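Besnard to run Plarnik bus network under new six-year contract

Besnard has been awarded the contract to operate fixed-route bus service in the Plarnik district. The agreement runs for six years, with two optional one-year extensions, and takes effect in June.

The contract covers all local routes, the crosstown line to Skultitz and the early-morning service to the Berberg industrial park. It includes 129 vehicles, two depots and 2,124 stops. Paratransit is procured separately and is not affected.

Under the terms of the award, the transit district keeps ownership of the fleet and the depots. Besnard supplies drivers, dispatch, routine maintenance and stop cleaning. Fares, route planning and the customer information line stay with the district.

Payment is based on revenue hours, with deductions for missed trips and for departures more than two minutes ahead of schedule. Late departures are measured at timing points only. The previous contract measured them at the terminals, and passengers at intermediate stops had complained that the published figures did not match their experience.

"Early running is the item we priced most carefully," said Aurélien Collet, contract manager at Besnard. "A bus that leaves early is a missed bus for whoever planned around the timetable. Dispatch will hold vehicles at timing points, and drivers will see the hold time on the console."

Drivers and mechanics employed by the outgoing operator have been offered positions at their current pay grade and seniority. Imogen Lockwood, who leads operations planning for the district, said the driver bid for the summer schedule will go ahead under existing rules.

The first change most riders will notice is on the Skultitz line, where the last departure from Plarnik moves from 10:40 p.m. to 11:25 p.m. The Berberg service keeps its present times. Layover at the Skultitz terminal increases by six minutes in the afternoon peak – a change the district had planned before the contract went to bid. 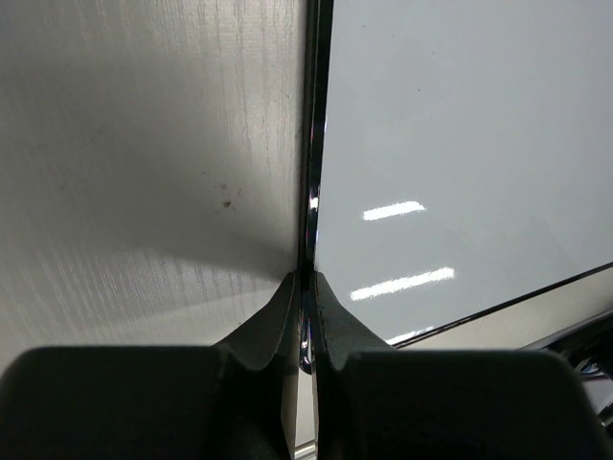 Will current passes and transfer tickets still be accepted after the changeover?

Passes and transfers remain valid until the expiration date printed on them, on every route in the contract. The district issues them, and the operator has no role in their sale.

Depot handover begins with the north site, followed by the south site. Vehicle inspections will be carried out jointly by the two operators, with Terence Pearce signing for the district. Defects recorded before handover are charged to the outgoing operator.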